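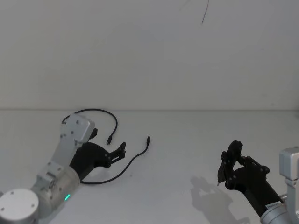

## 4. Teaching the cable task

This section is for the two-arm set of the Dresis bench kit. Please finish section 3 (mounting and homing) before you start. The text was checked against the kit on 2026-05-16 by Ostap Prokopenko.

**Caution:** Keep your hands outside the table area while the arms are enabled. The fingers are small but they close with enough force to hurt.

### 4.1 Prepare the table

1. Wipe the table with a dry cloth. Do not use alcohol on the matte surface, it leaves shiny spots and the head camera reads them as objects.
2. Lay one cable on the left half of the table, in an open curve. The two ends should not touch each other and should not cross the cable.
3. Switch off any lamp which stands behind the arms. Soft shadows are no problem. Hard shadows with a sharp edge can be a problem for thin black cables.
4. In Amumora, open **Tasks > Cable** and choose **Two arms**.

**Note:** A new cable often keeps the shape of its packaging. Leave it hanging over the back of a chair for one night and it will lie much better.

### 4.2 Set the grip

1. Set **Opening** to 100 for both grippers. This is the widest position.
2. Set **Grip force** to 140. The factory value is 179, and it is meant for harder parts such as the plastic blocks in section 3.
3. Jog one gripper down until the cable is between the two fingers, then press **Close**.
4. Lift slowly by a few centimetres. If the cable slides, raise the force in small steps and try again.
5. Look at the cable jacket after the test. If you see a flat mark, the force is too high.

Hold the cable on its plain part, a little behind the connector. When the fingers press on the connector itself, the plug turns at the first contact and the arm cannot correct the angle any more. Too far behind is also not good - the free end bends and the plug points somewhere else than the wrist camera expects.
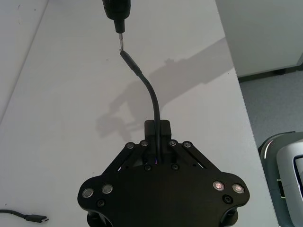 **Can I use the same grip settings for a thicker cable?**

Start from the same settings, but repeat the lift test in 4.2 for each type of cable and save the result under its own name. A stiff cable usually needs more force, and it also needs a slower approach.

### 4.3 Record the approach

1. Press **Record** and guide the arm by hand until the plug is in front of its target. Move at an even speed.
2. Stop for one second. Amumora uses this stop to divide the approach from the contact.
3. Make the last movement in a straight line, then press **Save**.
4. Repeat from a different starting curve of the cable. Our colleague Ignacio Haverford recommends changing the curve every time, also when the last recording was good.

With around 1,000 recordings the Skadton model gives steady results on our own bench. You can try it much earlier, but please expect that it will miss when the cable lies in a way it does not know.

**Caution:** Never record on a port which is connected to mains power.

If the arm stops with the message *Wrist limit*, go back to 4.1 and move the cable nearer to the middle of the table. Spare finger pads can be ordered from Leinonen, please write the serial number of the gripper on the order form.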